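3.2. Délais de déclaration et sous-assurance des contenus professionnels

L'échantillon retenu comprend 602 dossiers de sinistres dégâts des eaux, ouverts auprès du courtier Geerts par des entreprises de moins de 25 salariés. Les contrats d'habitation et les polices flottantes en ont été exclus. Conformément à la démarche de Sabatier et Van Damme, le délai de déclaration est mesuré entre la date de survenance portée au constat et l'enregistrement du dossier par le gestionnaire.

La valeur assurée du contenu est rapportée à la valeur de remplacement établie par l'expert. Lorsque ce rapport est inférieur à l'unité, la règle proportionnelle de capitaux s'applique, sauf clause d'abrogation expresse. Les contrats indexés ont été traités séparément, l'indexation portant sur le bâtiment et laissant le plus souvent le matériel à sa valeur de souscription.
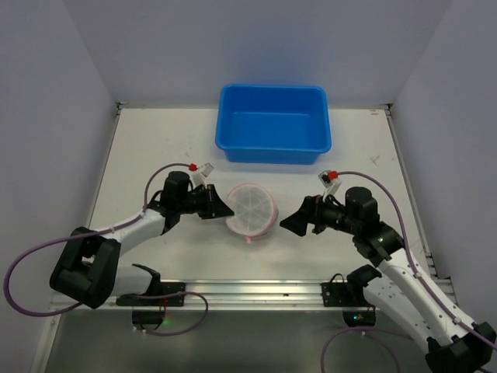 Figure 2. Plan de travail à parois grises, bac bleu et objet rond translucide à bord rose.

Les dossiers issus du portefeuille Corkach appellent une réserve. Leur reprise dans l'outil Zosico a entraîné la perte du motif de refus pour huit d'entre eux, qui ont été maintenus dans l'analyse des délais mais écartés de celle des indemnités. Bastien Sabatier a procédé à une seconde lecture des rapports d'expertise ; les divergences de codage ont été soumises à Thijs Van Damme.

La franchise contractuelle n'a pas été déduite des montants étudiés. Son effet sur la propension à déclarer est examiné à la section 3.3.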